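Two-arm bench setup, what to put in the budget besides the arms

Forum > Equipment and Purchasing > Small labs
11 posts

kedir_a
Posted 06/06/2022

I have to hand in an equipment plan for a two-arm tabletop station. Household tasks, so dishes, small appliances, opening and closing things. The arms are already decided and quoted. What I don't have is a sense of everything else. My draft has the arms, two grippers, one PC and a line that says "misc" with 300 dollars in it. My manager circled the misc line and wrote a question mark.

For those of you running something like this, what did you end up paying for that wasn't in the plan?

Kedir Ayele

benchrat
The table. Everyone budgets for arms and then puts them on a desk from the hallway. Two arms moving at the same time will shake a desk. Get something heavy and bolt to it.

t_gebru
We run a two-arm cell for the Kahsay project, so I can give you our list. Both arms sit at the back of the table and reach forward over it. That was a choice we made before buying, and it drove a lot of the other costs, mainly the depth of the table and the length of the cables.
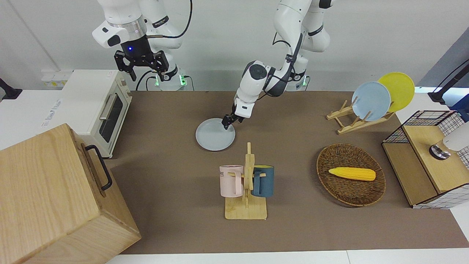

Our cell on a dish task, left gripper at the blue plate.

The props are the part people underestimate. The toaster oven, dish rack, mug tree, mugs, plates, tray and toy food all came out of one order, and it was 291 dollars with shipping. Then we placed a second order, for spares, in the same month. Plates and mugs are consumables. Put them down as consumables, with a yearly figure, or you will be asking for money every few weeks.

The other thing is power. Have outlets where you need them before the arms arrive. We waited on an electrician until August and the arms sat in their boxes.

Tsehay

kedir_a
Thanks, very useful. Did you buy spare grippers up front or wait?

t_gebru
Spare fingers up front, one set per arm. No spare gripper body. I would do the same again. Fingers wear and they are cheap next to a week of waiting. We got ours through Travero and they quoted 76 dollars a set.

old_conveyor
I'm going to disagree with the shopping list approach. You're planning to buy a kitchen before you know what the arms can pick up. Start with blocks and one plate. If the gripper can't get a flat plate off a table, a nice dish rack won't help you.

A plate lying flat is a bad first object anyway. The lip is low and you get very little to close on. I have seen people buy a second type of gripper just for plates.

t_gebru
I don't agree. If the job is household tasks then the objects are the job. Blocks will tell you the arm repeats well, and the vendor's sheet already told you that. We did blocks for two weeks and learned nothing we used later.

On plates you have a point. Buy a few with different rims and try them before you buy a full set in one style. Don't buy another gripper until you've done that.

old_conveyor
Two weeks of blocks is not long. But fine, for a fixed demo list I can see it. My worry is a first-year plan with a lot of small stuff in it. Reviewers cut small stuff.

benchrat
They cut it if it's itemized. One line, "task objects and replacement", one number. Nobody wants to read about mugs.

Also Kedir, you have one PC for two arms and you haven't mentioned cameras at all. Is that in the quote?

kedir_a
Cameras are not in the quote. I assumed the arm vendor included them, and I just checked and they don't. So that's one thing this thread has already paid for.

We are buying through Sokmont and they offered a mounting kit with the stand. It looked expensive for some bent metal. Worth it or make our own?

mira_in_facilities
Buy the stand. I look after a building with three of these setups and the homemade camera mounts are the calls I get. They get bumped, someone has to line everything up again, and the person who built it has left. If you make your own, at least put a drawing in the folder.

Since you're planning, please also talk to your facilities people about floor space. You need room to walk behind the table to get at the arm bases. One group here pushed theirs tight to the wall and had to unload the whole table to change a cable.

old_conveyor
Agree with facilities on both. And put the emergency stop where the person at the front can reach it without leaning over the table. Ours came with a short lead and the extension was 92 dollars.

kedir_a
OK, here is where I've got to. Tell me if something is still missing.

Arms and grippers, as quoted
Heavy table, deep enough for arms mounted at the back
PC
Cameras, plus the Sokmont stand
Spare fingers, one set per arm
Task objects and replacement, one line, yearly
Electrical work, booked before delivery
Longer lead for the emergency stop

I'm leaving out the second gripper type. We'll try different plates first.

usen_user_4
Cable sleeves and longer cables. With arms mounted like that the cables hang in loops and you want slack that doesn't catch on the elbow. We run Usen sleeves, no complaints. Also ask about the warranty start date. Ours started when the crate shipped and we lost part of it waiting for the room.

kedir_a
Added both. I'm writing to the vendor about the warranty now.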